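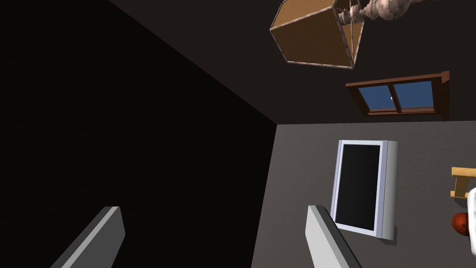
Plellunell Teleoperation Working Group
Minutes of meeting, 2025-03-18

Present: operations lead, simulation lead, two operators, data lead, representative from Hafstein (by phone)
Apologies: Hudivberg site coordinator

Meeting opened at 10:05 am.

1. Previous minutes
Accepted with one correction. Item 4 should have read "wrist view", not "overhead view".

2. Demonstration count
The data lead reported 665 remote-control demonstrations recorded in the simulated house since the last meeting. Of these, 455 passed review and have gone into the training set. Most of the rejected ones were put aside for long pauses at the start, where the operator had begun recording before settling their hands on the controller. A smaller group had the arm reaching a joint limit partway through. The operators asked that the recording start be moved to the foot pedal. Agreed.

3. Wrist view in the simulated rooms
The simulation lead spoke to the orientation problem. When the wrist rolls, the room rolls with it on the operator's screen, and new operators tend to correct the wrong way. The walls and window frame are usually enough to work out which way is up, but this takes time and it shows in the recordings as small back-and-forth movements.

Two options were discussed. The first is a levelled view, with the picture turned to match the floor. The second is to leave the view alone and add a small horizon marker in the corner. The operators preferred the marker. One had tried the levelled view at Nillulstead and found that the fingers swung about on the screen, which made it hard to line up a grasp.

The data lead noted that the marker must be drawn on the operator's display only and must not be saved in the recorded images. Agreed.

It was also raised that very dark walls give the operator little to go by when they fill one side of the view. The simulation lead will try lifting the ambient light, but does not want to change rooms already used for accepted demonstrations. New rooms only for now.

4. Hand guiding on the real arm
Hafstein has 75 demonstrations done by hand guiding, with the operator holding the arm and moving it through the task. The force readings are cleaner than expected. The operator's sleeve is in view in a number of them, and these will be kept in a separate folder until a decision is made on masking.

There was some disagreement on whether hand-guided and remote-control demonstrations should be mixed in one training run. The operations lead would like to see separate results first. Left open - to come back next meeting.

5. Operator training
The practice program now takes 13 sessions. The operators felt the early ones on free movement could be shortened and the time spent on grasping near the floor, where finger clearance is hardest to judge. The operations lead will circulate a revised outline.

6. Other business
The spare controller at Hudivberg has a sticking trigger and is not to be used for recording. The review of storage costs is deferred to September.

Actions
Simulation lead: horizon marker on operator display; lighting test in new rooms
Data lead: pedal start for recording; separate folder for the Hafstein recordings with sleeves in view
Operations lead: revised practice outline
Operators: short written notes on wrist roll errors, to go to the simulation lead

Meeting closed at 11:20 am.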